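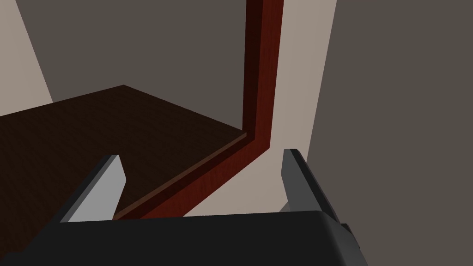

Figure 2. Wrist view from the simulator, with the fingers spread and a dark brown tabletop past them.

4. Collecting Demonstrations by Remote Control

All demonstrations were given in Hellidberg, our simulated house. The operator moves the gripper with a handheld controller and works mainly from the wrist view. Two operators, Anghel and Lund, recorded 3060 demonstrations in January. Each one was capped at 55 seconds, and commands were logged at 30 Hz together with the rendered view.

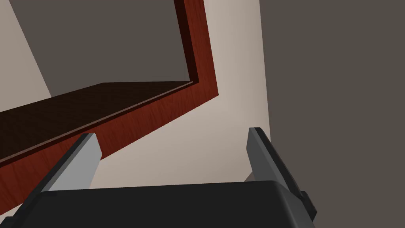 Why let the operator see only what the policy sees?
With a second, wider view, operators steered by cues that were missing from the policy's input, and the trained policy then hesitated before the grasp.

Operators were told to approach slowly and to stop moving before closing the fingers. A demonstration could be thrown out by the person who gave it, with no reason recorded.

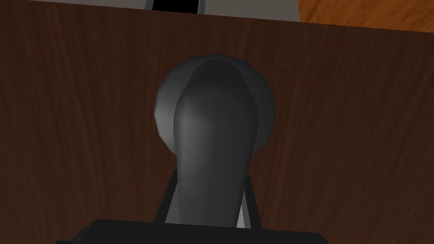
4.1 Marking the Grasp

The start of a grasp was marked by the operator with a button press. We kept these marks as given, except where the press came after the close command. In those cases the mark was moved back to the command itself.
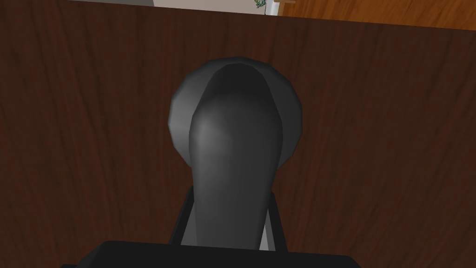
Figure 2, continued. A gray object held upright between the two black fingers, against dark reddish-brown wood.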